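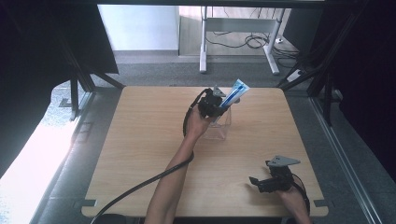 Toothpaste and the clear cup, small table.

October, 3:30 pm

Bathroom shelf layout, continued. Working on the toothpaste today. It's the Colgate 200 g tube, label in Chinese, white screw cap. Kornél wants it stored cap down in the clear cup so the flat end sticks up and is easy to grab. Eun-ji would keep it lying flat beside the cup.

My worry with cap down is tipping. The cup is light and a full tube is top-heavy. Plan is 8 placements each way, then swap to the heavier cup from Haddale if it comes in.

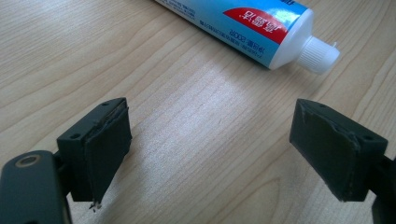 For the lying-flat version, keep the cap pointing to the right and leave bare table in front of the tube. The ribs on the cap should stop it rolling, but check this again with a half-used tube.

To do:
- ask Treasa for 2 more clear cups
- note the glare on the tabletop, maybe turn the table
- toothbrushes next, same cup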